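Roupa de cama: o que muda na lavanderia a partir de abril

A Pousada Warnusano passa a lavar toda a roupa de cama dentro de casa. Até março, os lençóis seguiam duas vezes por semana para a Rorine, na cidade, e voltavam passados e embalados. O contrato terminou e a direção decidiu não renovar. A conta do último trimestre fechou em R$ 3.689, sem incluir o frete.

As duas máquinas novas já estão ligadas no anexo dos fundos. Nayeli Palacios coordena o setor e montou a escala de abril com Rutilio Ponce, que sai da manutenção e fica na lavanderia no turno da manhã. O primeiro ciclo começa às 6 horas. Quem trabalha nos quartos deve entregar os sacos até as 10. O que chegar depois entra na lavagem do dia seguinte, exceto em caso de troca urgente pedida pela recepção.

Algumas regras para todos:

Lençóis e fronhas vão em sacos separados das toalhas. As toalhas soltam fiapo e o filtro da secadora entope.

Peças escuras e claras não se misturam, mesmo as que já foram lavadas muitas vezes. Em março perdemos um jogo branco inteiro por causa de uma única fronha vinho.

Manchas de café, vinho ou protetor solar precisam ser marcadas com um nó na ponta da peça. Nayeli trata essas peças antes do ciclo normal.

Lençol com elástico se dobra em dupla, com os quatro cantos encaixados uns nos outros. Dobrado de qualquer jeito, ocupa o dobro do espaço na prateleira. Quem tiver dúvida pode procurar Guadalupe Ocampo no segundo andar.

Peças com elástico frouxo ou rasgo não voltam para o armário. Há uma caixa para elas ao lado da porta do anexo. O que ainda servir vira pano de limpeza.

O sabão continua sendo o mesmo, em embalagem maior. A dose é de 15 ml por quilo de roupa seca e o copo medidor fica preso à torneira. Não usem amaciante nas toalhas.

Com a economia prevista, foram reservados R$ 700 para repor fronhas e protetores de colchão. Melquiades Quezada está recebendo os pedidos de cada andar até quarta-feira. Pedidos sem a medida do colchão serão devolvidos.

Os quartos do térreo serão os primeiros a receber a roupa lavada aqui. Reclamações de hóspedes sobre cheiro ou textura devem ser anotadas no caderno da recepção, com o número do quarto. 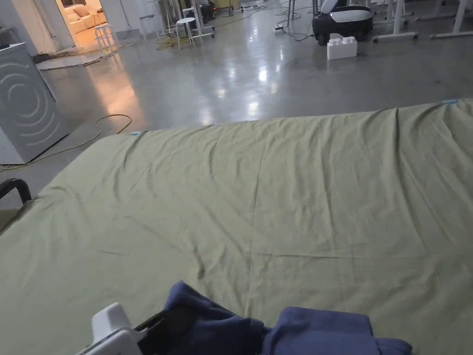

Lençol verde-sálvia no colchão e tecido azul-marinho sobre a cama.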